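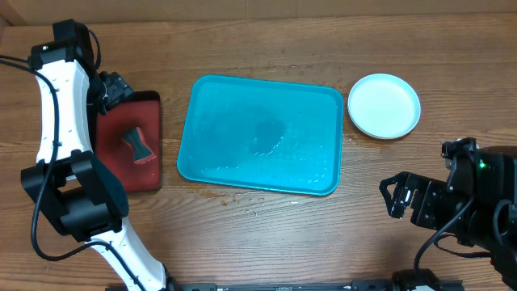

Two arms are one too many for a wiping task, according to Normunds Zariņš, who read an early draft and wrote back that a single arm bolted closer would have given us twice the demonstrations in the same week. Fair. We kept two anyway. Reasons below, in no good order.

Figure 1. Workspace for the tray task, fixed view. Teal tray in the center with water on it, sponge in the red tray at left, white dish at right. Both grippers empty.

4.2 Collecting demonstrations

All demonstrations were given by remote control. The operator sits at a second pair of arms, small ones, same joint layout, and moves them by hand; the table arms follow. No force is sent back to the operator. This matters more than we expected, see 4.4. We also tried moving the table arms directly by hand (kinesthetic teaching) and dropped it after one afternoon at Usilham. Two people needed, one per arm, and they got in each others way over the tray. Also hands and sleeves end up in the camera view, and a policy trained on that learns to wait for a sleeve.

The task as given to operators: pick up the sponge, wipe the tray, put the sponge back where it came from. Other arm may steady the tray by the rim. May, not must. Written instructions were one page. Operators were not told which direction to wipe or how many strokes. In hindsight a mistake, or at least expensive. Some wiped toward themselves, some in circles, one always started at the far rim and pulled. The policy averages these badly and hovers.

Total 1,536 demonstrations, pooled from Usilham and Dumton. Each site used its own table. Episodes where the sponge was dropped were kept if the operator recovered without anyone reaching in. If a person reached in, the episode was cut. Episode length is around 70 seconds, longer at Dumton, where the follower gain was set lower and operators slowed down to match.

4.3 Water

Water amount was not measured. A splash from a cup before each episode, wherever it fell. Drops outside the tray are not part of the task and operators were told to ignore them. The success label looks at the tray floor only. Stains on the wood build up over a session and we did not try to remove them, so the background changes slowly during the day. We first worried about this, then found that policies trained on one session only did worse on the next session, while pooled ones did not seem to care. No clean ablation for this, only impressions from the August runs.

Glints are the harder problem. A drop on a rim and a drop on the tray floor look much the same from a fixed camera, and the light comes from one side. Labelers disagreed mostly on these. Where the two labelers disagreed the episode was passed to a third person, and where that person could not say either, it was left out of the success count but kept for training.

4.4 What operators found hard

Pressing. Without force feedback an operator can't tell a light touch from a hard one except by watching the sponge deform, and the gripper often blocks the view of it. New operators press too hard, the tray slides, they chase it. After a practice session most learn to steady the tray with the free arm first. This is the main argument for two arms and the answer to Zariņš. With one arm the tray would need to be fixed to the table, and then the task is a differnt task.

Second, regrasping. A sponge lying diagonally in its tray can be taken across the middle or by one end. By the end it folds. By the middle the fingers sit close to the tray wall, and operators at both sites nudged the tray before closing. We left these nudges in. The policy reproduces them, sometimes when there is no need.

Third, fatigue. Sessions were capped at 75 minutes after complaints. Quality before and after the cap not compared.

4.5 Replay check

Before training, a random subset from each site was replayed open loop on the same arms, with the sponge and trays put back by hand to their starting places. Replay failures were nearly all at the grasp. Wiping itself replays fine as long as the tray has not moved. We take this to mean that the recorded joint targets are usable, and that what the policy has to learn from the images is mostly where things are, less how to move. The logging code from Nimden is used unchanged except for the time stamps, which drifted between the arms by up to 2 frames in the first batches. Fixed afterwards by realigning on the gripper close signal. Batches that could not be realigned were dropped and are not in the total given in 4.2.

Transfer to the Riihimäki table is treated in section 5.

Last updated: April 4, 2026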